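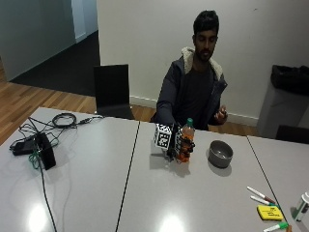
The timing rule is the part worth reporting, in the view of Holger Sandberg, who would have liked it applied a year earlier; a student who can repeat a grasp on demand, he remarked, has understood the grasp.

SARNDEN, April 9, 2023. The Zurkurura student robotics club has finished the recording phase of Foltus, a student project on teaching robot hands to handle household objects. The data set holds 3713 recorded grasps. Each entry pairs glove readings with video from a fixed camera. Wrist position is calculated from the printed markers on the back of the glove.
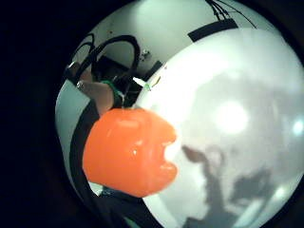

Orange object against a white curved surface, gripper camera view.

Recording began in November. Students worked in teams of two, one wearing the glove and one running the log. A team had to complete 100 grasps in a row without a marker dropout before its session was accepted. Nine teams met the requirement.
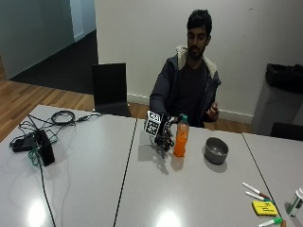

Sensor glove beside a bottle and bowl during Foltus recording.

The next phase covers training and testing. Teams will enter their grasp models in the Kanagaratnam student competition, in the object handling class. Entries are scored on completed transfers and on time. The club will release the data set and its calibration notes to other schools after the competition.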